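Le coin café, troisième version

Bon, j'ai encore déplacé la machine à café. Ceux qui lisent ce blog depuis l'hiver savent que c'est devenu une maladie chez moi : d'abord le plan de travail à côté de l'évier (trop d'éclaboussures), ensuite l'étagère près du frigo (trop haute, je remplissais le réservoir sur la pointe des pieds), et maintenant la table. Oui, la table, celle où on mange ! Zanele a levé les yeux au ciel quand elle est rentrée, et puis elle s'est fait un allongé sans rien dire, ce que je prends pour un oui.

Il faut dire que le matin, dans notre cuisine, c'est un peu la gare. À sept heures il y en a un qui cherche ses clés, l'autre qui beurre des tartines debout, et la machine se trouvait pile sur le trajet de tout le monde. Sur la table on peut s'asseoir, tendre le bras, et attendre que ça coule en regardant dans le vide. C'est mon activité préférée avant huit heures.

J'en ai profité pour faire le grand ménage de printemps du coin café (on est en mars, ça compte). J'ai sorti toutes les tasses, j'en ai gardé quatre, les autres sont parties dans un carton pour Lesego qui emménage bientôt et qui boit du thé dans des verres à moutarde. Les vieilles capsules parfumées à la noisette, cadeau de je ne sais plus quel Noël, ont fini à la poubelle. Personne ne les aimait, même pas mon beau-frère qui aime tout.

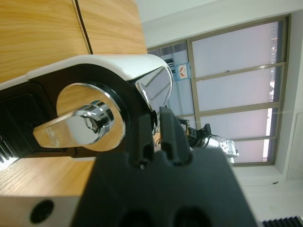 Le détartrage, parlons-en, parce que je l'avais repoussé beaucoup trop longtemps. Deux cycles au produit, deux à l'eau claire, un saladier dessous et la cuisine qui sent le citron chimique tout l'après-midi. Après ça je me suis attaquée à l'extérieur, et là, le chromé, quelle plaie. La grosse manette et le rond brillant dans lequel elle est posée renvoient tout, le bois de la table compris, alors la moindre trace de doigt se voit. Le vinaigre dilué laisse des voiles. Le mieux que j'aie trouvé, c'est un chiffon microfibre à peine humide, puis un deuxième bien sec, en insistant autour de l'axe de la manette où il y a des petites stries. Pour les fentes d'aération sur le côté, un pinceau à pâtisserie sec (qui ne servira plus jamais à dorer une brioche, évidemment).

Côté table, j'avais un peu peur pour le bois. J'ai passé une couche d'huile dure la semaine dernière, en suivant bien le fil, et j'ai gratté au cure-dent les miettes coincées dans le joint entre les deux panneaux. Il y en avait de quoi nourrir un pigeon. Gerrit me conseille de mettre un plateau sous la machine, à cause des gouttes. Il a sûrement raison, mais tous les plateaux que j'ai vus sont soit minuscules, soit affreux, soit hors de prix. Si vous avez une bonne adresse, je prends !

Reste la question des capsules. Pour l'instant elles vivent dans un bocal à cornichons lavé trois fois, et je vous jure que le décaféiné a un petit goût d'aneth.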